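Werosora Bin Liners, Tall Kitchen Size

Sold in rolls by Wavisora Household
Drawstring: no. Handles: 2, tie them yourself.
Scent: none. We tried lavender once. It smelled like lavender on top of garbage.

The Werosora is a plain white liner for people who have stopped expecting much from a liner. It opens at the top. It stays closed at the bottom, including on the night you scrape the whole pot of rice into it and then remember the coffee grounds.

Madalena Leitão redesigned the handles in July after 7 weeks of reading customer mail, most of it about knots. They are longer now, so you can tie the bag when it is already too full, the only time anyone ties one. The old Braltero handles fit the old Braltero bag and are still sold to customers who write in and insist.

Good to know before ordering

Rolls per case: 6
Fits: most tall kitchen bins, and the Sheehan step bin if you fold the rim over twice
Does not fit: the slim Sheehan. Please stop asking Wenceslao in customer service. He owns one too.
Storage: under the sink, behind the thing you never use

Food scraps are heavier than they look. If Sunday dinner was a big one, take the bag out that night and start a new one. Squeezing the air out first helps, though you should turn your face away.
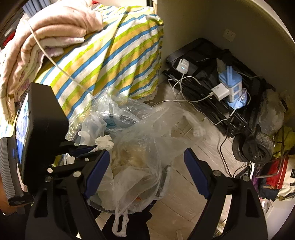
Knotted handles on a translucent white bag, with food waste showing through.

Returns

Unopened rolls can come back to us at any time. Used liners can't, and we would like to thank the customer who made us write that down.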